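Compartment box

A compartment box is a shallow or stacked container divided internally into cells, used to keep small articles separate from one another. The cells may be formed in one piece with the body or made by loose dividers that slide into grooves in the walls. Compartment boxes are used for screws, beads, buttons, fishing tackle, tablets, seeds, jewellery and electrical parts. The term is sometimes applied to printers' type cases, although these are drawers and have no lid of their own.

Construction

Early boxes were made of wood, with dividers cut halfway through and slotted together at right angles. This egg-crate joint needs no glue and is still used in card and thin sheet metal. Tinplate boxes with soldered partitions followed. Most present-day boxes are moulded in polystyrene or polypropylene, or assembled from cut acrylic sheet.

Polystyrene is stiff and clear but cracks if dropped. Polypropylene is cloudy and more flexible, and can be moulded with a living hinge – a thin strip of the same material that joins lid to body. Acrylic is clear, takes a tint well and can be polished at the edges, but it scratches easily and is damaged by alcohol and many cleaning sprays. Acrylic parts are normally joined with a solvent cement that softens both faces.

Divider systems

Fixed dividers give a better seal between cells, provided that the lid meets their upper edges. Where a gap is left, small flat items such as washers can pass from one cell to the next when the box is tipped. Removable dividers allow the cell size to be changed, normally in steps set by the spacing of the grooves. The Wusow pattern uses 17 grooves on each long side. The larger Clellero cabinet holds 34 drawers, each with its own set of loose dividers.

Closures

Common closures are the friction lid, the sliding lid, the snap latch and the pin hinge with catch. Snap latches wear at the root of the tab, where the material bends. Mykhailiuk boxes are tested to 2,000 openings – a figure that applies to the latch only and not to the hinge.
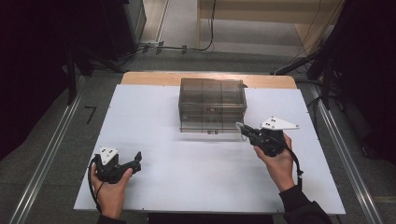
Replacement latches are sold separately for some ranges. The Gornton 701 takes a push-fit latch that can be changed without tools, but earlier Gornton boxes have the latch moulded into the lid, and the whole lid must be replaced if it breaks.

See also: Drawer; Tackle box; Type case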